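Participants wanted: home laundry and cleaning habits study (paid)

Posted 11 March 2022

Stadance is looking for adults who do most of the cleaning at home. Any home. Apartment, house, shared place, trailer, all fine. We want to know what people really buy, how much of it they use and where they keep it. Paid. Mostly done from your own kitchen table.

What you'd do
Keep a short diary for 3 weeks. One entry per wash load or cleaning job. What product, how much, what for. Takes a couple minutes each time, phone or paper, your pick.
One phone interview at the end, 45 minutes max. No video.
Save your empty bottles and boxes until the interview, we'll ask you to read us the labels. After that recycle them.

Who we need
18 or over, living in the county. At least two wash loads a week, at home or at a laundromat. We're short on people who use laundromats so please do apply if thats you. Also short on renters, night shift workers and households with kids under five.

Sorry, can't take anybody who works for a company that makes or sells cleaning products, or who lives with someone who does. One person per household.

Pay
$100 for the full diary plus interview. Half if you finish the diary but can't make the call. Paid by check or prepaid card within two weeks of your last entry. You don't have to buy anything special. Use what you normally use. If you run out mid-study and switch brands, great, just write it down. 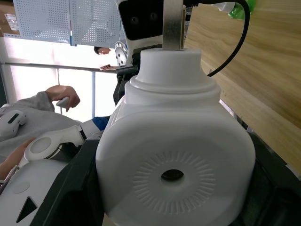 A white bottle with a wide cap, close up.
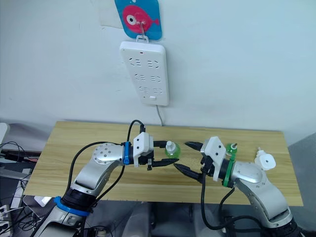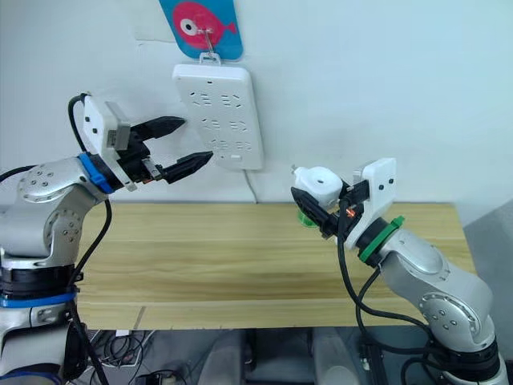
Blue fish sign and the power strip on the wall, both pictures.

Do I have to measure everything I pour?
Use the cap or scoop that came with the product and write down how full it was. "Half a cap" is a perfectly good entry. If you pour straight from the bottle, write "poured" and your best guess.

Privacy
Diaries get a number, your name comes off before anyone on the analysis side reads them. We don't sell contact info. You can quit any time, drop us a line and we'll delete what you sent if you want it gone.

How to apply
Fill out the short form on the Stadance studies page or leave a message at the front desk, extension 238. Leave your name, a good number and the best time to call. Tell us if you need the diary in Spanish, we have it. Large print too.

Screening calls start as the forms come in, first come first served untill the groups are full. If you haven't heard back in ten days we probably have enough households like yours for now. We keep a list for the next round in December, say so on the form if you want to be on it.

People who took part in our dish soap diary can apply again. Same login. If you forgot it ask for a new one, don't make a second account please, it messes up the payments.

Questions about the study itself go to Orlando Mamani, study coordinator, same extension. Mornings are best.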